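Read the Names, and Read Them Slowly

4/7/19

The memorial on Hennessy Street has 81 names on it. I have stood in front of it every Memorial Day since I was a boy, and until last year I could have told you four of them. Two were relatives. One was the same as the hardware store. The fourth was carved with a mistake in it, and kids remember a mistake.

The town now has a proposal to shorten the Memorial Day program. The reading of the names would be dropped and replaced with a moment of silence and a recorded piece of music. The argument is that the ceremony runs long, the older people get tired in the sun, and the school band has to be in Baltine by noon for the parade there. I don't think anybody behind the proposal means harm. I still think it is a bad idea and I want to say why.

Start with the time. Last May I had my watch on and the reading took 17 minutes. The speeches took longer than that. We had a welcome, a second welcome from the county, and a talk on the meaning of sacrifice that could have been given in any town in the country. If something has to go so the band can catch its bus, cut the talk. A general speech can be given anywhere. The names belong to Titen and if they aren't read in Titen they aren't read.

My grandfather came home from the Pacific in 1945 and went back to work at the grain elevator. He never marched. He stood at the back by the feed store with his hat in his hand, and when the reading got to the letter M he would look down, and then he would look up again. It took me until I was grown to ask my grandmother which name it was. She told me, and she told me the two of them had shared a locker at school and a car that didn't run. That is all I know about the man. I wouldn't know that much if the name hadn't been said out loud.

People say the young families don't come anymore, and the reading is why. I doubt it. Attendance last year was put at 300, and plenty of those were kids on shoulders. What they didn't have was any way to know who they were hearing about. The list was read fast, by someone who had plainly not seen it before that morning, and at least three families heard their own name said wrong. I would be bored too.

So do it better. Abhishek Sachdeva, who teaches history at the high school, has had his juniors looking up the men and women on the stone, using the old newspapers at the library and whatever families will bring in. They have finished 21 so far. Each one comes out as a short page - where the person lived, what work they did, who they left behind. He has offered to have the students do the reading, each taking a few names they have studied and adding one sentence for each. It would add some minutes. I would give them the minutes.

I was in the library when two of his students were going through a box of letters from a family out on the Tulovura road. One of the letters was mostly about a cow. The girl reading it copied down the whole part about the cow. I thought that was the right instinct, and it is more than most of us have done for that young man in seventy-some years.

As for the heat, put up a tent. The fire department has one. Put chairs under it, and put the veterans in the front row of the chairs instead of making them stand through two welcomes.

We have few veterans of that war left here, and before long there will be none. When that happens the program will be run by people who never met anyone on the stone, and a moment of silence will be easy for them. It asks very little. Reading the names takes some work, and somebody has to learn how to say them.

The meeting is at the town hall on the third Thursday of April. I'll be there and I plan to speak for less than two minutes.

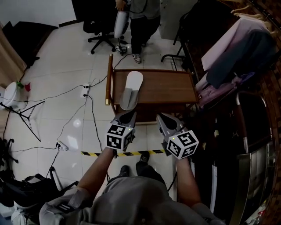 Reader Comments

dale_r
Agree on the speeches. My uncle is on that stone and they have said his name wrong two years running. It rhymes with "chair."

Marjorie P.
I play in the band (clarinet) and we would be fine leaving at 11:15. Nobody asked us.

Elevator Road
I see your point but my mother is 93 and she can't sit through it, tent or no tent. Could they do half the names one year and half the next?

dale_r
And which half gets skipped the year your mother goes?

T. Whitcomb
Which name has the mistake in it? I've walked by it a thousand times.

Contact the editor | Copyright 2019 | Back to top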